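Subject: Re: [clostach-demos] Start poses and pointing in the basket task
Date: 1 Aug 2021

> We are planning the next collection block for the basket task and would
> like to settle two points before any more episodes are recorded.
> First, should the operator return the arm to the home pose between
> items, or go straight to the next one? Second, the Kaltik loader drops
> the first 2 seconds of every episode. Is that intended?

On the second point, yes, it is intended, but it should be a setting. The trim was added when operators were still pressing the record pedal before the arm had settled. With the current pedal firmware it removes useful motion. Set trim_start to 0 in your local config until the default changes.

On the first point, we tried both. Returning home after each item gives clean episode boundaries and makes labeling easy. It also produces a policy that goes home whenever it is unsure, even with the gripper closed on something. For the basket task we now record one long episode per layout and cut it afterward at gripper open events.

The layout is a single row of small items in front of the basket, spaced widely enough that the fingers can come down on one without touching its neighbor. A person across the table points to the item wanted next. The pointing hand should stay in view until the gripper is over the item.
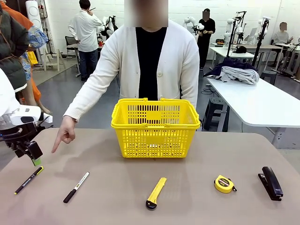

Magbanua asked whether the pointing should be recorded at all, given that the language label already names the item. The answer depends on what you train. If the label is the only command, the hand is a distractor and the policy will learn to follow it anyway, so remove it from the session. If you want the policy to resolve "this one", the hand has to be there and the label has to be vague. Mixing the two in one set without a flag gave us the worst results of the 4 variants we ran.

Please add the field cue_type to the episode header, with the values "hand", "text" or "both". Episodes without it will be rejected by the Trillidholm upload script starting in December.

Some smaller notes:

Pens and markers should be laid at varied angles. In the first batch nearly all of them were parallel to the table edge, and the wrist hardly rotated in 1,000 episodes.

Change the order of the row after every 6 episodes. Operators tend to work from left to right if left alone, and the policy picks this up quickly.

Do not discard failed grasps if the operator recovers within the same episode. Mark them with retry=1. Discard only those where a person touched the item.

Background activity is fine. Do not clear the room for recording.

The revised header template is in the repository under docs/basket. Corrections to the list, please, so that they end up in the archive.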